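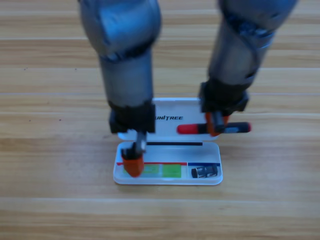
Little white case, lid up, green cards in the tray. My whole heart.

Threads > Desk & Drawer > Small cases

Perla Bañuelos
December

Okay, I've been promising a thread on small cases for weeks and I finally made tea and sat down to write it. If you don't care how people store tiny things, scroll on by, I love you anyway!

What got me going is that white plastic case up top. Rounded corners, compact, a lid that stands up at the back, a flat tray in front. I have wanted to talk about lids that STAND UP for so long.

Think about how many boxes you own where the lid flops over backward and drags the whole thing with it. My old sewing tin did this every single time. Pins in the rug, pins in my sock, pins in places I won't discuss.

A lid that stays upright takes up no extra table. You can work right in front of it and the tray stays flat and open. I do my best sorting on a table about the size of a pizza box, so this matters to me a LOT.

Now, cards. I keep mine in four cases like this (recipe cards, plant labels, the Italian flash cards I swear I'm getting back to, and the address cards my aunt wrote out by hand). I used to rubber-band them. Please don't rubber-band your cards! The edges curl and then the band goes gummy and sticks to the top one forever.

Consuelo Lorente got me into using one color per case and I fought her on it for a whole summer. I thought it would look like a classroom. It looks great. You lift the lid, you see green, you know you've got the plant labels, done.

My colors, for the people who always ask: green for plants, yellow for recipes, plain white for Italian, and the addresses are whatever my aunt had in the drawer, so mostly the backs of old calendars.

The other thing I love is a slim tool that lives near the case. A marker, a tiny screwdriver, a bone folder, whatever your hobby wants. I had a marker tied to my recipe case with kitchen string for two years and it was ugly and it was perfect.

If you want yours to go inside the case, measure it first with the cap ON. I have bought the wrong case three times because I measured the pen and forgot the cap. Three!

And try it lying down across the short side too. Sometimes it won't fit the long way because of the corners. Rounded corners are lovely in a bag and they steal a bit of room at each end.

Can we talk about pale wood tabletops for a second? Mine is planks, with the thin seams, and I adore it, but small stuff finds those seams like it has a map. Beads especially. I run a butter knife along them before I put anything away.

White plastic on honey-colored wood is also just pretty. I said what I said.

Cleaning: warm water, a drop of dish soap, old toothbrush for the corners. Leave the lid open overnight before the cards go back in. I rushed it once and my focaccia card has had a wave in it ever since.

Labels: I put mine on the front of the base, not the lid. Lids get swapped at my house. I don't know who does it (I live alone).

How full is too full? If I have to pinch to get the first card out, I take a handful away. The spares go in an envelope behind the case. My plant labels hit 463 this fall and I did have to have a talk with myself about that.

I also finally gave up the giant organizer from the Marras swap, the one with all the little drawers. Somebody came for it before breakfast and I felt ten pounds lighter. Small cases can go where you're working. The giant thing just stood in the hall being judged.

Tell me what's in yours! Fishing flies, guitar picks, stamps, spare fuses, I want all of it. Consuelo keeps loose buttons in hers and sorts them by mood, which I respect very much.

Going to go redo the yellow case now, it's a mess and I'm excited about it.

Recent from Perla
Drawer dividers from cereal boxes, round 2
What I brought home from the Marras swap
Plant labels that survived a whole season outside
Tins I regret giving away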